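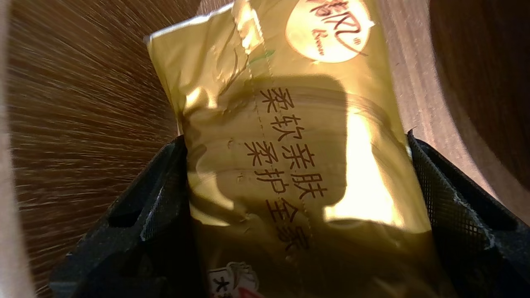
Gold film package with round logo

Home Products Draft Line Care Parts Support Contact

Kincaid Recirculating Line Cleaner

The Kincaid is an electric recirculating pump for cleaning draft beer lines. It moves cleaning solution through the lines in a closed loop and returns it to the bucket. Use it on direct-draw coolers and on long-draw systems with up to 200 feet of line per loop.

The pump head is self-priming and has stainless steel fittings at the inlet and outlet. Flow is set with a dial on the front panel. A bypass valve protects the head if a line is blocked or a faucet is left closed. Two lines can be joined at the keg couplers with the supplied jumper and cleaned as a pair.

Fill the bucket with warm water before adding the cleaner. Circulate an alkaline solution for at least 12 minutes, then flush with cold water until the outlet runs clear. Check the rinse with a pH strip before reconnecting the kegs. Faucets should be taken apart and brushed by hand; circulation alone does not clean the vent holes.

Acid cleaning is a separate step. Never mix acid and alkaline products in the same bucket, and flush the pump between them.
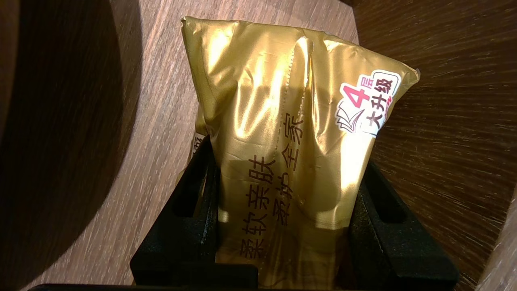 Gold tissue package, 柔软亲肤 and 柔护全家

Included: pump, inlet and outlet hoses, coupler jumper, faucet adapter, spanner wrench, strainer. Bucket and chemicals are sold separately.

Power cord: 11 feet, grounded plug
Hose fittings: standard beer thread
Duty: intermittent — allow the motor to cool between loops
Warranty: 2 years on the motor, excluding seals and hoses

The older Starnia pump uses a different seal kit. Starnia hoses fit the Kincaid, but the strainer does not.

After use, run clean water through the pump, drain both hoses and store the unit with the valve open. Replace the inlet seal if air bubbles appear in the outlet hose with the strainer fully covered.

For long-draw layouts or older couplers, contact Lucinda Haverford in parts and include the coupler type and total line length.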